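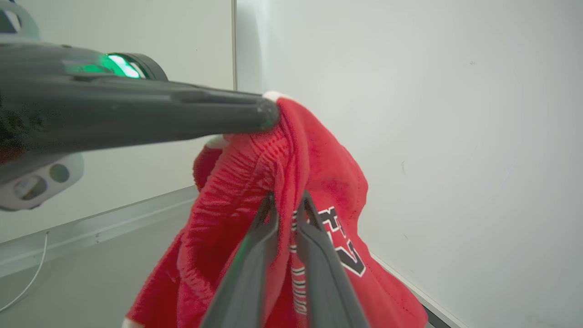 Osian Bowen

Laundry gallery: the red jersey

My basketball jersey is the hardest thing in my laundry. It is red mesh with white trim and a black number, and for a long time I washed it together with everything else. I don't recommend this. After one white towel became pink in July, I started to be more careful, and on this page I want to share how I do it now.

First I turn the jersey inside out, so the number does not rub against the other clothes. Then cold water, a short program, and only a little soap. The bottle from Nomico says one full cap, but half is enough for one shirt. No softener – it makes the mesh feel greasy. 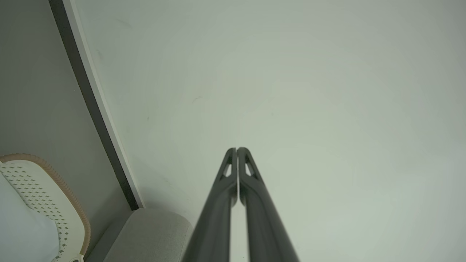
Drying is where I made most of my mistakes. I hung the jersey on a thin hanger and it got two points on the shoulders, like small horns. Now I lay it flat on a towel, away from the wall. A pale wall shows everything, even one small dark scuff, and red dye is much worse than a scuff to clean. I also keep the jersey out of strong sun, and I never iron on the number.

When it is time to put things away, I use one oval basket for all. The cream color looks nice in the room, and the brown rim like rope is pleasant to look at. The small holes in the sides let the air pass. The big white pieces go in first and the jersey lies on top, but only when both are fully dry. I check the thick part of the trim with my fingers, it stays damp the longest.

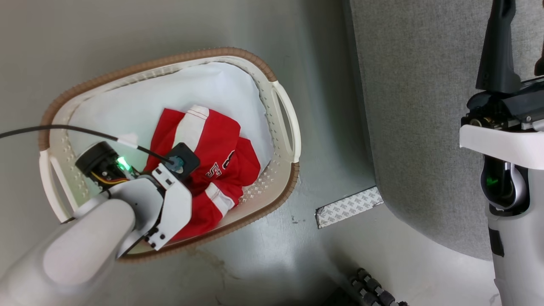
Mehwish Jatoi wrote to me that she puts a spoon of white vinegar in the first wash of any red shirt, and that she waits 5 washes before she mixes it with light colors. I have not tried the vinegar yet. My next red shirt is from Bokulus and still has the label on, so I will begin with that one.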